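Gray tub chair, cream pillow... help me pick
Home Corner Forum > Living Room > Chairs and Cushions

pulumporch
August 30, 2024
Got the gray tub chair set up finally. Ordered from Cloutier, 4 weeks wait. Problem is the pillow. Cream, ruffled edge, kind of plump. On a seat this shape it wants to sit right at the front.

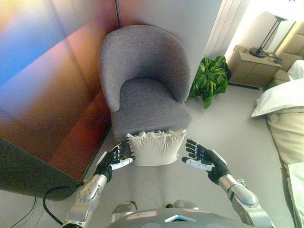 Back is curved so a rectangle pillow never really lies flat on it. Do I go smaller? Round? No pillow at all?

irndale_7
No pillow. Curved back is the whole point of a tub chair, why fill it up.

mossyotach
Disagree!! gray on gray needs something light. Keep the cream, just get a softer insert so it bends. I had a stiff one in December and it drove me nuts.

pulumporch
Softer insert, hm. Its pretty wrinkled already tho, not sure softer helps. More from this corner:
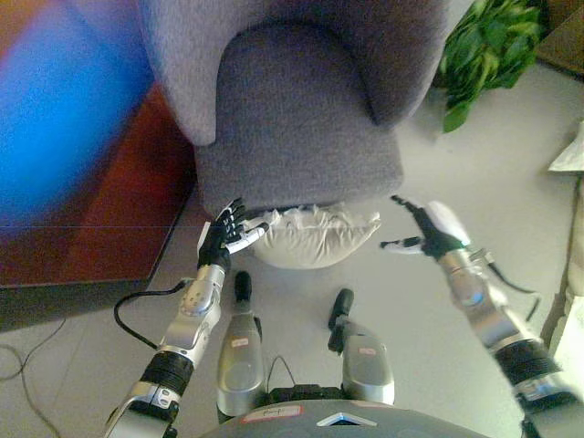

Gray chair, cream pillow, light gray floor

irndale_7
See, the seat looks great bare. Deep, nice straight front. Put the pillow on the couch.

mossyotach
Two things to try before you give up on it

1. Turn it so the ruffle faces down. Looks less fussy.
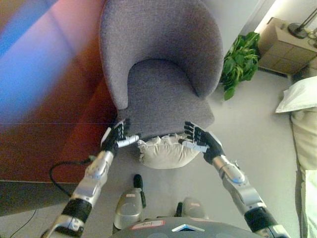 2. Lumbar size, set low. Less bulk behind you, and you get the whole seat.

irndale_7
Ruffle down just looks like you put it in wrong, sorry

pulumporch
lol ok. Measuring for a lumbar tonight. Also thinking about the floor, all that light gray is kinda cold.

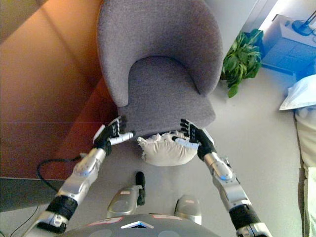 Maybe a rug first, then pillow. Budget is 100 for both so dont send me to the fancy places.

mossyotach
Rug first yes. Something warm, tan or rust. Then teh cream will make sense.

irndale_7
Rug yes. Pillow still no.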